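### 3.2 Equipment budget and station planning

Costs were drawn up for a tabletop pushing station of the kind used throughout this study.
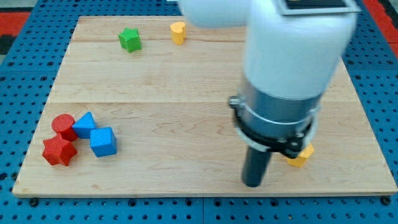 The arm itself took the largest share of the budget, and its price was fixed by the supplier, Cadis, in April. The remaining items were cheaper but harder to plan. Fixtures, boards and printed blocks wear at different rates, and we set aside 6 per cent of the total for replacing them over a run of 1,000 trials. Figure 1 shows a station with a single-rod end tool, coloured shape blocks and a board of light wood on a perforated blue table. The perforated top was chosen so that boards could be changed without drilling.

Two quotes were compared for the tabletop. Vevness offered delivery in 34 days, Estau in 35; the difference had no effect on the schedule, and the lower price was taken. Spare rods were bought with the first order - a later order would have carried a second shipping charge. Staff time for setting up is costed separately in Section 3.3.

**Figure 1.** Pushing station with arm, rod tool and blocks.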